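Medero handheld gripper kit, worth it?
Forum: Data Collection Hardware

barel_bench
Looking at the Medero pair for household tasks, 383 for two grippers with marker cubes. Has anyone had them on real jobs for more than an afternoon? The Lam set costs 200 more and I can't see what the extra buys.

ostitstead
We've had a pair since May. Fingers are fine, still on the originals. Tracking is good as long as you keep the cubes facing out. My complaint is the cable, which hangs in a loop under the right hand and catches on things. Bathroom setup, hair dryer task:
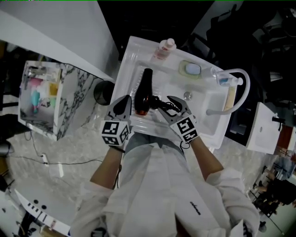

Reply #3
kiiskinen_m
I'd disagree on the fingers. Ours lost their grip on smooth plastic after 44 sessions and a replacement set is 19 plus shipping. Cable never bothered me. Tape it to your forearm.
Minttu Kiiskinen

Reply #4
ostitstead
Tape comes off when you push your sleeves up and down all day. What were you picking up? We do mostly dryers, bottles and soap.

Reply #5
kiiskinen_m
Shampoo bottles, mostly full ones. So heavier than soap.

Reply #6
lowshelf
Had both. Lam closes smoother but it's heavier and my wrists were done by lunch. I'd take the Medero again, cable and all. Don't buy the carry case, the cubes don't fit unless you unscrew them.

Reply #7
barel_bench
Thanks. Ordering the Medero and one spare set of fingers. Skipping the case.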